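Visit to Celside, February

We arrived at Celside shortly after nine on Friday and were met by Iida Aaltonen, who runs the demonstration group. The group records manual tasks for training robot arms. Two methods are in use. In the first, an operator at a desk drives an arm by remote control and watches its cameras. In the second, the operator holds a gripper and does the task by hand, with no arm present.

The remote station was shown first. It has 4 arms, two of them supplied by Malhotra, and a delay that Aaltonen put at 20 milliseconds. Operators need several days before their recordings are usable. One of our party tried to stack cups and dropped most of them.

The hand-held work is done in rooms furnished like a home. Viera Bartoš explained the procedure for clearing a table: small packets are to be picked up one at a time and put in a tray, with the fingers opened fully between picks. Thin bags are harder than boxes – the pads tend to slide over the film. The layout is changed after each recording. The group had stored 683 recordings of this task by our visit and wants over 3000 before training starts.

Questions afterwards were mostly on how a recording is rejected. At present a person reviews each one at double speed. Software from Trikwood is on trial for this, but no results were available. We left at half past twelve.
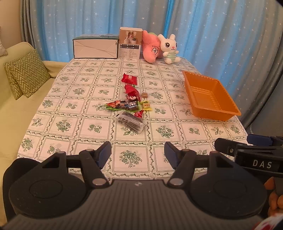
Hand-held gripper at the table, with snack packets and the orange tray.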